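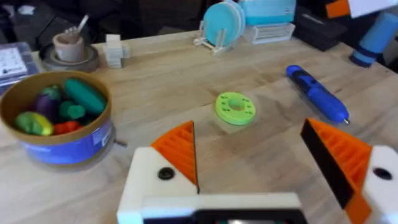

Plurno is a small nursery school and parent-and-child playroom, set up by Dong-hyun Seo and Keyvan Khosravi in the old Ghasemi bakery. We take children from two to five, with 12 places each morning and 11 in the afternoon. Most of what we do goes on at tables, with play food and small kitchen things that children can pick up, sort, serve and put back. The aubergine and cucumber share a bowl with the rest of the vegetables and fruit, the plates stand upright in a rack, and forks go in a cup. Children learn where things live fairly quickly and are often stricter about it than we are.

Our mornings

Doors open for the morning group after the school run. Children hang up their coats and choose a table. There is pretend cooking, drawing, building and a quiet corner with books. We sit down together for a snack halfway through, and the children lay the table themselves with the real plates. The last part of the morning is tidying up, then a story.

We don't follow a bought-in scheme. Staff plan each half term together and put the plan on the board by the front door. In April we did shops and markets, and several families sent in paper bags and old receipts, which we are still using.

The people

Dong-hyun taught reception classes before opening Plurno and runs the morning group. Keyvan trained as a cook. He looks after the snacks, the afternoon group and the repairs. Both of them are in the building every day we are open.

The rooms

We have two rooms and a covered yard. The front room is the larger one and has the tables. The back room is for sleeping and for babies who come along with a parent. There is a step at the front entrance, so please use the side gate if you have a pushchair or wheelchair.

Visiting and places

Visits are by appointment during term. Ring the office and ask for extension 60, or put a note through the door with your name and number. We keep one waiting list for both groups and offer places in the order families joined it.

Page last updated June 28, 2026.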